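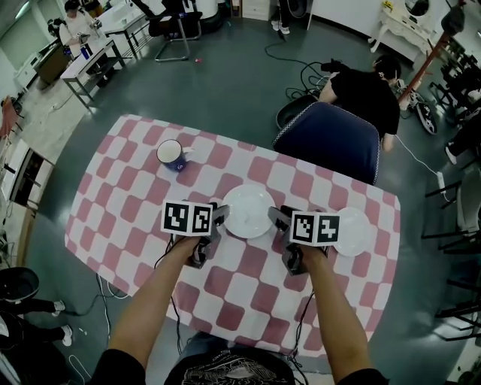
Cetetti is an equipment planning office for laboratories and teaching programs that intend to buy robots, or the tools used to record the work that robots will later be asked to do. We help our clients decide what to purchase, in what order, and how much to set aside for the years that follow. Most of our clients come to us with a price for a robot arm already in hand and very little else on paper. A data collection station costs more than its most visible parts. Two hand-held grippers with printed marker cubes on top and a plate between them on a checkered tablecloth are the portion of the work that appears in a proposal; the cables running over the table edge, the power strip on the floor, the chairs and the desks nearby belong in the budget as well, and our planning sheets give each of them a line.

Our History

The office was established by Damián Huerta and Vandana Sengar, who had worked together in the purchasing department of a technical college. Their first joint assignment was a replacement plan for a teaching workshop. The plan was approved, the equipment was delivered in December, and the workshop could not be used until spring, as the electrical work had been left to a separate budget that had not yet been opened. The two founders wrote a short guide for their colleagues on how to avoid a repeat of this. Requests for the guide came from other schools, and then requests for help in applying it.

Cetetti now works from two rooms on the upper floor of the Sobczak Building. The larger is used for client meetings and for laying out floor plans at full scale with tape. The smaller holds our records.

What We Do

Our services fall under three headings, and a client may engage us for any one of them separately.

Needs review. We visit the site, speak with the people who will operate the equipment, and prepare a written account of what the program requires. The review covers floor area, power, network, storage, furniture and staff hours. It does not recommend a manufacturer.

Budget preparation. We prepare a budget for purchase and for the first 2 years of use. Each line is marked as required, deferred or optional, and each deferred line carries the month in which it must be reconsidered. Spare parts, calibration time, replacement cables and printed markers are listed individually. We do not accept a general line for "accessories" in any budget that bears our name.

Purchase support. We draft the request for quotations, compare the replies on a single sheet, and attend delivery. Where a supplier's quotation leaves out shipping, installation or training, we ask for these in writing before the comparison is made.

Fees

Fees are fixed before work begins. A needs review for a single room is $600. Budget preparation for a standard two-operator collection station, including one round of revisions, is $3,445. Purchase support is charged according to the number of quotations requested, and a schedule is available from the office. We receive no commission from any supplier, and members of staff may not hold a paid position with one.

The Tuda Planning Sheet

All of our budgets are prepared on a common form known as the Tuda sheet. It was drawn up by Umesh Thakur during our work with the Ostska training program and has been revised many times since. The present version contains 70 lines, arranged by room and then by workstation. Clients keep the completed sheet at the end of the engagement and are free to use it for later purchases without further payment. A blank copy is sent on request to any public school or college.

Lines that do not apply are to be marked as such and left in place. Reviewers have told us that a crossed-out line answers a question they would otherwise have to ask.

Our Staff

Damián Huerta, Director
Vandana Sengar, Head of Budget Preparation
Umesh Thakur, Planning Methods
Nicanor Olivares, Site Visits and Floor Plans
Devendra Rathore, Quotations and Delivery

Working With Us

New clients are asked to send a brief letter stating the purpose of the equipment, the room intended for it, and the date by which funds must be committed. A draft budget is helpful but is not required. Letters should be addressed to Mr. Olivares, who arranges the first visit. Programs whose funds must be committed by the end of December should write to us no later than September, as quotations for robotic equipment are often slow to arrive in the autumn.

The office is open to visitors by appointment from 9:00 a.m. to 4:30 p.m.

Last updated: December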